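Home | Opinion | Work | Science | Letters | Subscribe

We use cookies to remember your preferences and to count visits. By continuing to read you agree to our use of cookies. Accept / Manage settings

The patience of a bad puppeteer

I spent part of January moving felt-tip markers from one bit of a table to another bit of the same table, and I was paid for it. Not well, but more than I've been paid for some essays.

The job was at Lembridge, in a room over a tile showroom, and the outfit was called Diltudach. They want robots to learn small chores by copying people. So they hire people, sit them down at a pair of control arms, and have them do the chore through the machine while everything gets recorded. The word on my pay slip was "demonstrator," which made my mother think I'd been arrested.

I had assumed the hard part would be the robot. I'd pictured something stubborn, or at least complicated. The robot does exactly what your hands do, a fraction of a second later, with none of your excuses. If you dither, it dithers. I have a habit of reaching for a thing, changing my mind and reaching again from the other side, and I'd gone five decades without knowing it until I watched a machine do an impression of me.

My target was 1175 recordings. You pick up a marker, you put it where it's meant to go, you press the pedal, you reset the table and you start again. A recording in which you drop the marker goes in one pile and a recording in which you don't goes in another. The first morning my piles were the same height.

Most of what gets written about this sort of work falls into two camps. One says it's a marvel and that we'll all have a butler by the time the mortgage is paid. The other says it's a grim business in which people train their own replacements for pocket change. I have friends in both camps and they're equally tiring at dinner. My own complaint is smaller. I think we're being careless about who does the showing, and careless about how.

Take the instructions. We had a laminated sheet that said to work "smoothly and naturally." Try doing anything naturally after reading that. For the first 400 recordings I moved like a man carrying soup across a cream carpet. Then I got bored, which was the making of me, because a bored person picks up a pen the way a person picks up a pen. I suspect the bored stretch is worth twice the careful one, and I suspect it's also the stretch most likely to be thrown out by someone upstairs who likes tidy numbers.

And then there's the matter of mistakes. The sheet said to discard any attempt in which the grip slipped. Fair enough, you'd think. But the most useful thing I ever learned about handling pens through a machine was what to do in the half second after I'd botched it. You ease off, come down a touch and square up before you close again. Every one of those rescues went in the bin along with the real disasters. If you taught a kid to ride a bike by showing only rides in which the bike never wobbled, you'd have a kid who was very good right up to the first pebble.

I raised this. I was told it was a good point and that it would be looked at, which in my experience is what happens to a good point just before it's put in a drawer.

A marker is a nastier object than it looks, by the way. It rolls. Lying down, it offers you a long thin side and a couple of ends, and only some of those are any use if the plan is to stand it up. You learn to care about which way the cap is facing.

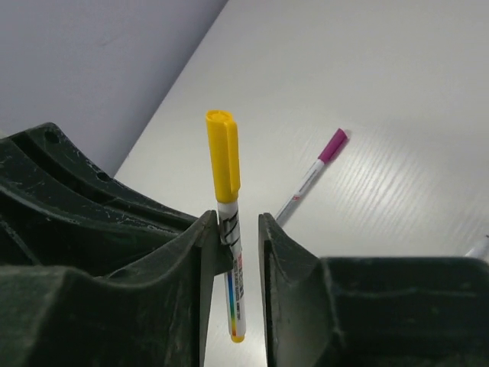 The fingers you're borrowing have no feeling in them either, so you judge the squeeze by eye, and by a sort of superstition in the shoulders. I came home with a sore neck from gripping things that weren't in my hands.

None of this was on the sheet. It couldn't have been, really, as whoever wrote the sheet had plainly done the job for one afternoon, if that. What I'd like to see is dull and cheap. Let the people who do the showing write the instructions. Keep the near misses and label them. Mix up the demonstrators, too -- lefties, fidgets, people with arthritis, people who've spent their lives in kitchens -- instead of hiring 5 of the same steady-handed type and wondering later why the machine falls to bits in a house with clutter in it.

One fellow on my shift was fasting for Ramadan when it came around, and he asked to be moved to the early slot, before he flagged. They said yes straight away. I mention it because it's the only time I heard anybody there talk as if the condition of the person at the controls had something to do with the quality of the work. It plainly does. My own recordings from the last hour of the day should carry a health warning.

I don't think I trained my replacement. Nobody has ever paid me to relocate stationery before, and I can't see the demand picking up. What I may have done is leave a robot somewhere with my hesitation on the approach, and I'd like to apologize in advance to whoever ends up owning it.

They've asked me back for another 500. It's cutlery this time. I said I'd think about it, and then I went into the kitchen and picked up a fork, and put it down, and went at it from the other side.

More in Opinion
The self-checkout has met my father
Brestetti and the coffee machine that wants a password
In defence of the paper timetable
Why I still write cheques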